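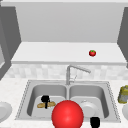
Minutes, Fleniline house meeting, 8/20/26

I'm typing these up the same night, so forgive the spelling. We started late because the soup wasn't ready, and then we talked over the soup anyway. Everyone from upstairs came, and most of downstairs.

**Last meeting's minutes.** Read out and agreed to, with one fix: I'd written that the side gate was painted. It's been undercoated. The colour is still up for grabs (please not brown again!).

**Heating.** This took ages. Jutunico have sent their quote for replacing the old heater in the front room and it's $800, with the labour in. I thought that was fair, a couple of people thought it was steep, and somebody asked if we could limp through one more winter with rugs and hot water bottles. We went around the table and the answer was no. The quote is accepted, and I'll ring them in the morning to book a day.

**Bikes in the hallway.** Still a sore point. The ones that get ridden can stay by the door, and the rest go under the back awning once we've bought hooks. I said I'd price them at Ratel, who are usually cheaper than the big place on the highway. Nothing decided on the tandem.

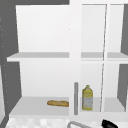 **Food kitty.** There's $57 in the tin, which surprised me, given the state of the pantry. We agreed to keep the contribution where it is until the end of September and then have another look. Spices come out of the kitty, fancy cheese doesn't, and olive oil got argued over for so long that I've put it down for next time.

**Kitchen.** Dishes get done the same night, by whoever didn't cook. Same rule as ever, just said louder. We also want a proper draining rack, and I've offered to look for a second-hand one. 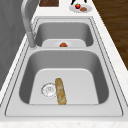
*Double sink, looking along both bowls.*

**Noise.** The neighbours on the Akinola Lane side asked, very nicely, if we could keep the music down on work nights. Of course we can. Drums finish at dinner time from now on — the drummer took it well.

**Jobs before next time**

- Ring Jutunico (me)
- Price bike hooks and measure the awning (me again)
- Bring 3 paint samples for the gate (downstairs)
- Find the missing ladder (anyone)

Next meeting is in September, at ours as usual. Downstairs are cooking.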